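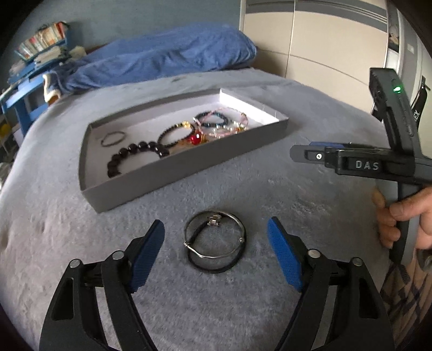 Small Things, Carefully Kept

The Narnby Museum holds 1,926 pieces of personal jewellery, and very few of them would fetch much at auction. Most are bracelets, brooches and plain rings given by families in the town and the villages towards Hedusbridge. Until this year they were stored by date of arrival, which suited the register but made it hard for a visitor to find anything.

In August the museum completed a review of the whole collection, paid for by the Anier Fund. Each piece was weighed, photographed and given a new entry recording its material, its condition and, where the family had supplied it, the name of the wearer. Nearly 1,000 entries now carry a name. Beads in particular had been poorly served by the old register, where jet, glass and early plastics were often entered under the single word "black".

Mourning jewellery forms the largest group. Jet was costly, and many households in Narnby bought pressed glass from travelling sellers instead. Glass is colder to the touch and heavier in the hand, and these simple tests remain in use alongside the microscope.

The Ní Chonaill gift, received in four parts, is of a different kind. It consists of everyday pieces worn by three generations of one family, with the receipts for many of them. Repairs have been left as they were found, including several bracelets restrung on fishing line.

Readers who own similar pieces are advised to store them flat, away from sunlight, and to have elastic cord replaced before it slackens. The museum's study room is open by appointment from September 2021. Requests should be made in writing, giving the entry numbers of the pieces to be seen.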